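Rernex enclosure wiring set - README

Contents
1. What is in the set
2. How the pictures were sorted
3. Folder layout
4. Known problems
5. The enclosure and its leads
6. Use and credit

1. What is in the set

Over 3000 still pictures of the inside of small moulded plastic enclosures, at different stages of being wired. The job throughout is a bench job: leads are brought into the box, laid where they will not be trapped, and plugged in before the cover goes on. The enclosures were supplied by Fokix and the wiring was done at the Dredetov workshop between October and December.

The set was put together for people who need to find loose leads and connectors in pictures of part-finished assemblies. It may also be of use for work on shiny plastics.

2. How the pictures were sorted

Pictures are grouped into 36 sessions. A session is one stretch of work at one bench, with the same lighting all the way through. Within a session the pictures are in time order, but the gaps between them are uneven.

Each picture has one of these labels:

empty - no leads inside the box
loose - at least one lead inside with its connector not plugged in
seated - all visible connectors plugged in
unclear - could not be decided from the picture alone

Where a connector is partly out of view, the label goes by the part that shows. If that was not enough, it went to unclear.

3. Folder layout

pictures/ - one folder per session, numbered from 01
labels.csv - picture name, session, label
notes.txt - bench notes, lightly tidied
splits/ - the Juhász split, by session, in two text files

Please keep to the split by session. Pictures from the same session are very alike and mixing them will give scores that are too good.

4. Known problems

Glare is the main one. The yellow boxes throw back a lot of light and small moulded details can wash out. Session 5 is the worst for this.

In session 38 of the bench notes the numbering skips - two sessions were dropped, and the notes keep the old numbers while the folders do not.

White connectors next to a bright patch were missed in the first round of labelling. These have been checked again, but some will have slipped through.

5. The enclosure and its leads

Blue and white wires, twisted together, come in at the top left. They part into separate strands lower down, one with a small black connector and one with a white housing resting just above the thick ridge across the middle. Round moulded bosses are set into the panel behind.

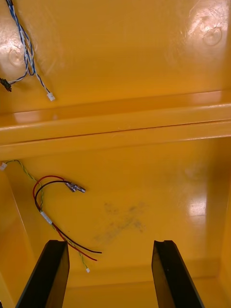

6. Use and credit

Free for teaching and research. If you publish anything based on the set, name it as the Rernex enclosure wiring set and say which version you used. Corrections to labels are welcome - send the picture name and the label you think it should have.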